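Kusine
Home > Faux flowers > Loose stems > Madance Mixed Stem Set

Madance Mixed Stem Set
Artificial flowers, loose, for arranging. Red, blue, white, plus a few odds in yellow and dark tones.

$43 per set
In stock
Ships within three business days
Page updated 2018-11-12

Add to cart
Add to wish list

Quick version

Loose faux stems, sold together as one set. Nothing glued in a pot, nothing pre-arranged. Tulips, roses, the blue bunches, the white ones, fillers. Take what you want for tonight's table, put the rest in a drawer. Vase not included. Cup not included either, we get asked.

Good for: kitchen tables, guest rooms, shop counters, classroom arranging, restaurant tables where real ones go brown by the weekend.

Less good for: outdoors. Sun fades the reds first. Under a covered porch you'll get a season, maybe. Full sun, no.

What people use it for

Mostly small arrangements. One tulip in a drinking glass. A blue bunch in a pitcher. Some of you buy it for practice, floral classes and so on, the same stems go in and out of a container all day and you don't have to throw them out after. That's a very good use for it. The stems are long enough to work with and you can start over as many times as you like. 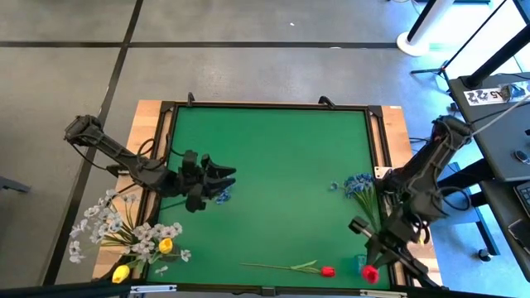 Red tulips with a teal cup, blue flowers along the side. Cup not included.

Short cups work better than you'd think. Tulips want to lean, so let them lean. With a low cup the trick is shortening the stem, see the trimming section further down. Leave the leaves on the tulips, they hide the rim and they stop the flower from spinning around to face the wall.

If the cup is see-through, the stem shows. Some people mind, some don't. If you mind: clear pebbles, or a strip of green paper rolled up inside, or go for an opaque one.

What's in it

Tulips, red. Single head, long green stem, slender leaves.
Roses, red. One round head on a long straight stem. The showy one, put it in last.
Blue bunch. Full and fluffy, hydrangea style. Takes up a lot of room in a vase, so start with it and fit the others around.
White cluster. Green stems. Goes with everything, use it to fill gaps.
Fillers. Yellow, dark tones, whatever the batch has. These vary! Please don't order a second set expecting the fillers to match the first, they probably won't.

Reds and blues stay the same from batch to batch. We check those.

Please note there is no greenery pack in this set. If you want extra leaves, the Tawhiri Leaf Bundle is the one, see below.

Unpacking

They come flat. Squashed, really. Looks bad when you open the box and we get worried emails about it, so read this bit first.

Take everything out. Spread it on a table with plenty of room, a plain top if you have one, so you can see the colors. Sort by color or by height, either is fine. Open the blue bunches first, with your fingers, working from the middle outward. Then leave it all alone for a few hours. Overnight is better. The heads come back up by themselves for the most part.

Still creased? Steam from a kettle, held well back, few seconds, fluff, stop. No iron. No hair dryer on hot, cool is ok.

Tulip heads need almost nothing. Pinch the base, push the petals up a little, done.

A word on plain green surfaces for sorting: reds and whites stand out nicely on them, stems disappear. If you're sorting by stem length use something pale instead. Small thing but it saves squinting.

Arranging, laying out first

Lay it out flat before anything goes in the vase. Seriously the best tip on this page. Put the rose down, put the blue next to its head, whites behind, and look at it. You can see right away if the colors fight. Once it's all jammed in the vase you stop seeing it. 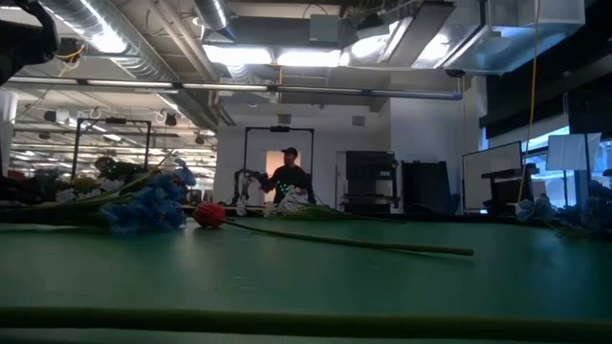 3 min read

The red rose next to the blue is the pairing that sells this set, going by your emails. Strong colors both, and the whites calm it down. Keep the white a little behind and a little lower. If you pull it forward the rose gets lost.

Rose too stiff? It's a straight stem and it stays straight unless you bend it. Bend low, near the end that goes in the water (well, no water, you know what I mean). A bend right under the head looks like a broken neck.

Order that works for a medium vase:

Blue bunch in first, leaning to one side.
White opposite, lower.
Tulips wherever there's a gap, leaves out.
Rose last, off center.
Yellow only if it needs it. Often it dosen't.

For a low cup, skip the blue altogether. Tulip plus a bit of white. Finished.

For a tall vase, leave all the stems at full length and use fewer of them. Tall and crowded looks like a mop.

Long table, dinner for a crowd? Don't use a vase at all. Lay the stems straight down the middle of the table, heads alternating left and right, overlap them a bit so the cut ends are covered by the next head. Takes five minutes. Comes apart in one, and people can see each other across the table.

Trimming

Wire cutters. Not scissors, not your good garden pruners, the wire inside will nick the blade. Measure against the outside of the vase, cut longer than you think, try it, cut again. We can't take back cut stems, sorry, so go slow with the first one.

Don't want to cut? Fold the end up on itself. Works fine in anything opaque. Holds the stem steadier too, it grips the bottom.

Cut ends are sharp. Fold a bit of floral tape over if there are kids in the house.

Cleaning

Dust is the enemy. Soft brush or the cool setting on a hair dryer, outside, every few weeks. Kitchen ones get greasy, that's a different job: damp cloth, drop of dish soap, dab, don't rub. Test on a leaf first. Leave to dry lying down on a towel, spread apart, not touching.

Never put the whole bunch under the tap. The blue ones hold water in the middle and stay damp for days.

Storing

Long flat box, heads all at one end, tissue between the colors. The reds shouldn't be stored pressed against the whites in a hot attic. Had one customer with pink whites after a summer. Under the bed is perfect.

If you swap by season, pack the blue bunch on top of everything, it squashes easiest.

Goes with

Woden Low Bowl. Heavy, wide, good if your vases keep tipping over. Needs a flower frog, sold with it or without, check before you click.

Tawhiri Leaf Bundle. Extra greenery only. Same green as the tulip leaves, near enough.

Tawhiri Tall Vase. Narrow neck, so holds a few stems upright without any help. Good for the roses on their own.

Specs

Name: Madance Mixed Stem Set
Sold as: one set, loose
Colors: red, blue, white, assorted fillers
Stems: wired, can be bent or cut
Leaves: on tulips and roses
Use: indoor
Scent: none
Container: not included
Assembly: none, unless you count fluffing

Shipping and returns

Goes out within three business days. Long box, so it won't fit a regular mailbox. Someone may need to be in, or give us a work address.

Returns fine if nothing has been cut. Bent is ok, we can unbend. Put them back in the same box please, heads at one end. Return shipping is on you unless we sent the wrong thing or it turned up damaged, in which case email first with your order number and we'll sort it.

February gets busy. If it's for a wedding or for Valentine's tables, order early and say so in the notes.

Questions we keep getting

Do they look real up close?
The tulips, pretty much. The rose, from across the room. The blue, people do touch it to check.

Can I buy only the tulips?
Not yet. Asked Madance, waiting to hear. Will put it here when we know.

Can I buy only blue?
Same answer.

Is it enough for a big vase?
One set, medium vase with leftovers. Big floor vase, get two and remember what I said about fillers not matching.

Will the color come off on a white tablecloth?
Not dry. If they've been cleaned and are still damp, keep them off the cloth.

Safe with cats?
No pollen, no sap. But there's wire in the stems and cats chew. Your call, up high is best.

Can I mix with real flowers?
Yes and lots of people do. Keep the faux stems out of the water if you can, the wire rusts at the cut end and turns the water brown. A small tube inside the vase for the real ones does it.

Do you do school or class orders?
Yes. Email, don't use the cart, the cart price is for single sets. We've sent out over 400 sets this way so we know the drill, tell us the ship date and whether you want them sorted by color. Sorting takes us longer so allow for that.

Why so few yellow tulips in the main picture, I thought there was more yellow?
Yellow is in the fillers, and fillers vary. See What's in it.

Can you gift wrap?
Not the long box, no. Can put in a card, type the message in the notes at checkout. Keep it short, the card's small.

Reviews for this item are being moved over from the old site. Back soon.

Add to cart
Back to Loose stems
Contact Kusine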